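Mateja Đorđević
@matejadj
Saturday, August 31, 2019

A long thread about wrist cameras, glare, and why our gripper kept trying to pick up nothing at all. Get a coffee, I'm going to take my time with this one. 1/11 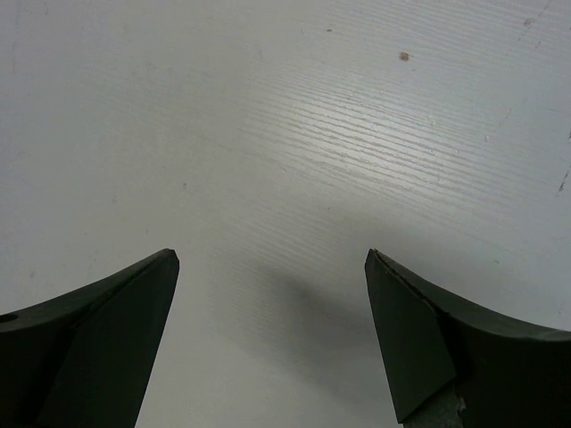 Leonie Rüegg asked me under the last thread whether a wrist camera is worth the trouble when you could hang one good camera from the ceiling and see the whole table from there. Fair question, Leonie, and it's pretty much the question we spent the spring and summer on. 2/11

So, the method first. The policy gets the wrist view and the finger opening, and that's all it gets. No overhead camera, no depth, no map of the table. It looks past its own fingertips and decides where to move next, then looks again. We call the project Dillstead, after the street with the good bakery. 3/11

The first version learned from 271 demonstrations, nearly all of them mine (my shoulder would like a word). Every one of them had something on the table to pick up. You can probably see where this is going, but I'm sorry to say that I couldn't, back in February. 4/11

When we gave that version a bare table, it went for things anyway. A shiny patch, a speck, a scratch, its own shadow between the fingers. It would come down very politely, close on the tabletop, lift, and carry a handful of air over to the bin. It looked so sure of itself! 5/11

We ran 1000 trials with a bare table, moving the lamp and the starting pose between them, and logged every time the fingers closed. In the first version they closed in 35 percent of the trials. I had guessed it would be far lower and I owe Wenceslao Figueroa a lunch for that, which he keeps bringing up – he wants the dumplings. 6/11

What we changed is almost embarrassingly simple. We recorded demonstrations where the right thing to do is leave the fingers open, look from a few more angles, and stop. Glare slides across the table as the wrist moves. A real block stays put. The policy needs a short history of views to use that, so we gave it one. 7/11

With both changes, the same bare-table test came down to 2 percent. With only the new demonstrations and no history it got better too, but it turned shy, and started leaving small pale parts where they lay. Brigitta Fuchs spotted that in the logs before I did. I had been so pleased with the bare-table number that I hadn't looked at the rest, and I spent a slightly sulky weekend rerunning things. 8/11

Back to Leonie's question, then. The overhead view is lovely until the arm gets in the way, and the arm is in the way right when you're about to grasp. From the wrist you always have the fingertips and the bit of table they're headed for. You do inherit every reflection, and I won't pretend that part has been fun. 9/11

Things I still don't like: one table, one white surface, one pair of fingers. I'd love to see this on brushed metal, or on something with a busy pattern. Rupert Thaler thinks the history trick will fall apart if the lamp moves along with the arm, and I have a nasty feeling he's right. We're trying that next. 10/11

The write-up still needs its figures redone and a proper section on the shy version. If you've got a wrist camera and a shiny table, please run a few trials with nothing on it and tell me what your policy does. I'd be glad of the company. 11/11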